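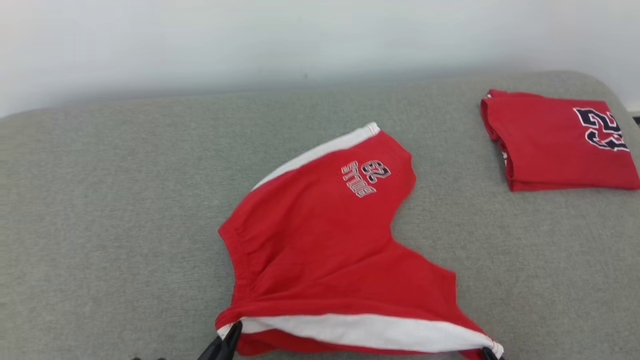

How to Fold Basketball Shorts So They Stay Folded

November 2020

Basketball shorts are harder to fold than jeans or T-shirts. The legs are wide, the waistband is stretchy, and anything with a stripe or a thick logo wants to bend in the wrong place. The method below takes less than a minute per pair once you have done it a few times, and the result will stand up in a drawer or lie flat on a shelf.

What you need

A flat surface a bit larger than the shorts. A bed, a table or a firm couch cushion will do. On a soft cushion, smooth the fabric with your palm after each fold.

Before you fold

Check that the shorts are fully dry, especially the waistband and any drawstring. Elastic holds water longer than the rest of the fabric.

Look for parts that are inside out. Reach into the leg from the waist, take hold of the hem and pull it through. Do the same with the pockets if there are any. Tuck the drawstring inside the waistband.

Hold the shorts by the waistband, one hand at each side, and shake them hard two or three times. Pull the band gently sideways until it is straight, then let it relax. Do not stretch it to its full width.

Folding

1. Lay the shorts face down with the waistband away from you. Smooth from the waist toward the hems.

2. Fold one leg over onto the other so the side seams meet. The front of the shorts is now on the outside. If there are side stripes, line up the edges of the stripes and the seams will follow.

3. The crotch sticks out in a triangle. Fold it in toward the side seams so you have a rectangle.

4. Bring the hems up to the waistband. If the hem has a wide trim, stop just short of the band so the two thick parts do not stack.

5. For a shelf, stop there. For a drawer, fold in thirds from the bottom instead of in half. The piece should stand on its folded edge.

Shorts with embroidery

Stitched numbers and team names are stiffer than the cloth around them. A crease pressed through the middle of one can take a long time to come out. Shift the fold an inch up or down so it falls beside the stitching. If you have to iron, turn the shorts inside out and use low heat with a thin towel over the back of the logo.

Red shorts with white trim

Wash these in cold water with similar colors for the first few washes, and take them out as soon as the cycle ends. Damp red cotton left bunched up against a white stripe may leave a pink mark. Hang or lay them out with the white parts on top.

Rolling for a gym bag

Follow steps 1 through 3, then roll tightly from the hems to the waistband. Turn the last 2 inches of the waistband back over the roll to hold it closed. This works best with elastic waists. With a flat waist, use a loose rubber band.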